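Prerton Household Words

A word list with sample sentences, collected in and near Prerton. It covers the everyday names people use for things in the home: containers, cloths, tools, parts of a room. The list is meant for teachers, dictionary makers and anyone who works on regional vocabulary.

Contents

entries.csv – 4,000 rows, one sense per row
speakers.csv – 228 rows, one per speaker, with age band and area only
sources.csv – 154 printed sources, mostly cookbooks, shop catalogs and parish newsletters
notes.txt – spelling rules and open questions

Fields in entries.csv

headword: the form as the speaker gave it, in lower case
sense: a short gloss in everyday English
group: one of the topic groups in notes.txt
area: Prerton, Tudari or Kereama
source_id: a key into speakers.csv or sources.csv
sentence: one sample sentence, left blank if there was none

Where the words come from

Most spoken entries were taken down in people's homes. Speakers were asked to name things they owned and then to use each word in a sentence. They could skip any item. Words offered later in the talk, without a prompt, have the value "free" in the notes column.

Spelling follows the speaker if the speaker wrote the word down. In all other cases it follows the rules in notes.txt. Double consonants are kept in Tudari entries and dropped in Kereama ones, to match how each area spells its own place names.

Topic groups

Laundry. Basket, hamper, line, pegs, iron, airing rack. "Basket" is the usual headword for a plastic one with openings in the sides. Older speakers in Tudari keep "basket" for wicker and say "tub" for anything plastic. 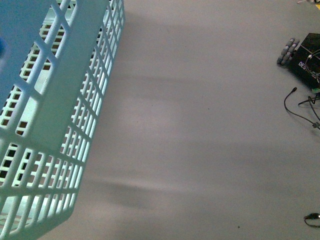

Kitchen. Pots, lids, knives, jars, drying cloths. This is the largest group and has the most overlap between areas. "Press" for a cupboard is found only in Kereama.

Storage. Boxes, crates, shelves, tins. Many words here are shared with the laundry group and carry a second row with the same headword. Sort by headword before counting, or the shared words will be counted twice. The word "slats" was given for the ribs of a plastic basket as well as for the boards of a crate, and both senses are listed.

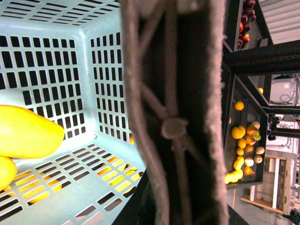

Light blue plastic basket with slotted walls and floor.

Parts of things. Rim, lip, handle, hinge, spout, foot. Speakers did not agree on "rim" and "lip". In Prerton the two are used for the same part. In Kereama a lip has to be wide enough to rest a thumb on. A handle that is only an opening in the side is a "grip" or a "hand hole".

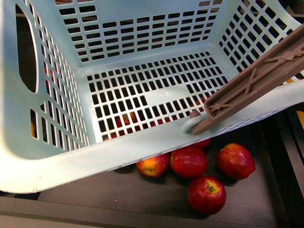
Known problems

Kereama has fewer speakers than the other areas, so a missing word there means little.
The source_id is wrong in 2 rows of the kitchen group. Both are marked "check".
Some glosses taken from shop catalogs are older than the words people use now.
Stress is not marked.

Versions

The May release adds the sample sentences and merges the old Ament list into entries.csv. Rows from that list have "ament" in the notes column. The older spelling of each merged headword is kept in notes.txt.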